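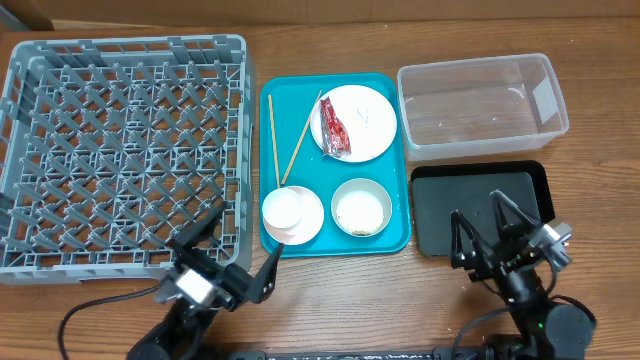 首页 科技 制造 服务业 专题 订阅

分类：深度报道 / 机器人与自动化

最后更新：2023-08-07

松开的那一下

Turnix公司的双臂收餐系统在Flellulham园区食堂试用到第38班时，右臂在半空中松开了夹爪，一只杯子掉下来，碎片落进餐盘架，也溅到了桌子外侧。当时有一名员工正伸手去拿旁边的托盘，手背被划了一道口子，在医务室处理后当天回去上班。试用随即暂停。

收餐这件事，人做起来用不了多少心思。托盘上有盘子、碗、碟、杯和筷子，垃圾拿走，剩饭倒掉，餐具插进灰色的架子。对机械臂来说，每一样都是另一种抓法。筷子细，贴着托盘，夹爪要压得很低；碗里粘着米饭，重量和空碗不同；小杯子叠在碟子上，稍微一碰就歪。Turnix把流程拆成若干段，左右两臂各管一段，中间有一次交接。

问题出在交接上。按照设计，右臂夹住杯子抬起后，要等左臂确认接稳才能张开。事故记录显示，左臂发出的确认信号比实际接触早了800毫秒。左臂的夹爪当时已经合拢，但合拢的位置偏低，没有碰到杯壁。控制程序只看夹爪是否停止运动，不看它夹住了什么，于是判定交接完成。

为什么会停在那个位置，查了一段时间才清楚。夹爪内侧的软垫沾了油，清洗后换装时有一片没有压到底，多出一点厚度，使两指提前顶住。维护手册要求每20班检查一次软垫，检查项目里只有磨损，没有安装高度。更换软垫的人照手册做完了每一步，签了字。

腕部相机本来可以发现异常。交接前它会拍一张图，确认物体在两指之间。但手臂移动速度在试用第二周调快过，画面拖影严重，识别程序给出的置信度经常低于门限。为了不让系统频繁停机，现场把这一项从“停机”改成了“记录”。改动写在值班本上，没有进入正式的变更流程。事故前的8次交接里，相机都报过警，报警都存进了日志，手臂继续运行。 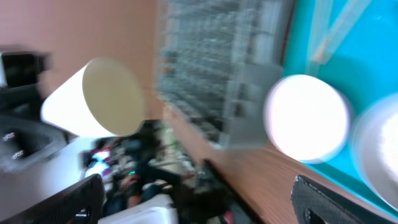
Yang认为，把责任放在软垫上是避重就轻，一道检查既然可以被现场随手降级，就不该算作安全措施，写进风险评估时也不该给它分数。

Turnix在书面答复中承认，降级权限设置得过宽。新版软件里，涉及交接的报警只能由公司远程解除，现场人员可以停机，不能放行。交接判断也改了：除了夹爪停止，还要求夹持力处在规定区间，并且松开的一方先卸掉一部分力，测到重量确实转移之后再完全张开。这样每次交接会慢一些，一个班次能收的托盘随之减少。

食堂一方更关心的是人站在哪里。试用时，机械臂所在的桌子与还盘台之间没有隔断，高峰期排队的人会把托盘直接搁到桌角。负责安全评估的Itia在报告中写道，手臂低速运行时碰到人的风险已经做过测试，掉落物的风险没有列入。报告建议加装透明挡板，并把易碎的杯碟换成密胺材质。挡板已经装上。餐具更换牵涉采购合同，园区说最早要到12月。

还有一处争议没有解决。事故发生后，右臂没有停，它按程序回到托盘上方，去夹下一件餐具，直到有人按下急停。Turnix的解释是，右臂松开后任务就算结束，它无从知道杯子掉了。Itia要求系统在任何一臂丢失物体时双臂同时停止，Turnix则担心误报，提出先以减速代替。双方约定用旧日志回放，比较两种做法各会停多少次。

试用目前没有恢复。那张桌子还在原处，收餐由人工完成，挡板上贴了一张告示，请用餐者把托盘放到还盘台。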